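Last updated: August
Print this page | E-mail this page

The one-pot man

Walter Ccori owns 17 saucepans and would like it known that he didn't mean to. "You buy one, and then a relative dies," he says, putting the kettle on. "Then another relative hears you're the one who takes pans."

He mends kitchen things for a living, in a back room off the market in Verkmont, and on Thursday evenings he teaches other people to do the same. The course lasts eight weeks and is called Tello, after a dog. It covers handles, rims, lids and what Ccori calls "the emotional side", meaning the moment when a pupil learns that her grandmother's frying pan has to go in the bin.

I had come to ask about his rule that a person living alone needs one pot and one spoon. He has held this view for years, in spite of the shelves behind him.

"The pot has straight sides, so you know what you've got in it," he says. "The spoon has a handle in some silly colour, so you can find it. That's the lot. Everything after that is decoration."

And a knife?

"Well, obviously a knife."

A chopping board?

He looks at me for some time. "You can have a board."

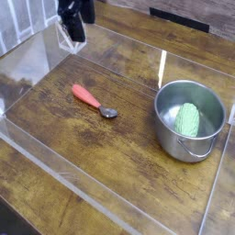 Nele Strobel
Household correspondent

The spoon with the coral-coloured handle is the sort he means. He is fussy about handles, and likes them to be broadest near the end. "Thin ones vanish in your hand. You end up stirring with your fingertips, like a duchess."

On pots he is fussier still. Stainless steel, a rolled rim, and a wire handle if you can get one, though he admits that a wire handle hanging down the side will knock against everything you own. "It's a bell. You'll always know where your supper is."

What about people who keep other things in their pots? I mention the bumpy mint-green object sitting in the steel one, which to me has a look of knitting about it.

"A pot is a cupboard with no door," says Ccori. "I keep my post in one."

His former pupil Maritza Palomino, who now runs the Saturday repairs stall, takes a softer line. She owns four spoons and has stopped hiding them when he visits. "He counts them," she says. "Then he asks to borrow one."

I ask Ccori whether this is true. He says the tea is ready, and stirs it with a fork.

The next Tello course has 8 places and begins with lids.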